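Sustitución de memoria y limpieza interna en torres de sobremesa

El taller de Vurutby ha revisado en septiembre el procedimiento de apertura de los equipos de sobremesa retirados de las oficinas de Wendcombe. El lote consta de 30 torres, de las que 21 se destinan a reutilización y el resto a despiece. Los cambios afectan al orden de las operaciones y al registro de componentes.

La torre se trabaja tumbada, con el panel lateral retirado y el interior hacia arriba. Antes de abrirla se desconecta el cable de alimentación y se mantiene pulsado el botón de encendido unos segundos para descargar la fuente. El panel se guarda con su tornillería en la bandeja del equipo correspondiente.
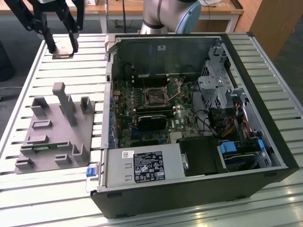 Nele Kuipers
Técnica de reacondicionamiento, taller de Vurutby

Con la palanca de retención levantada y el zócalo del procesador vacío, la placa base no debe limpiarse con aire a presión directo. Los contactos se inspeccionan con lupa y luz rasante; cualquier contacto doblado se anota en la ficha y el equipo pasa a despiece. Si la placa va a almacenarse, se coloca la tapa protectora del zócalo.

Las ranuras de memoria se limpian con brocha antiestática, en sentido longitudinal. Los módulos extraídos se clasifican por capacidad y velocidad en las cajas Tikkanen, con un máximo de 100 unidades por caja. La tarjeta gráfica puede permanecer en su ranura durante esta fase, salvo que el ventilador presente holgura.

Los mazos de alimentación rojos, amarillos, naranjas y negros que bajan junto a la jaula de unidades se apartan sin forzar los conectores. Los cables SATA se revisan uno a uno y se sustituyen si la pestaña está rota. Quedan 200 de repuesto en el almacén.

Las fichas completadas se entregan a Thijs Dekker. Las consultas sobre piezas Hullard las atiende Ans Prins, en el mostrador de recepción.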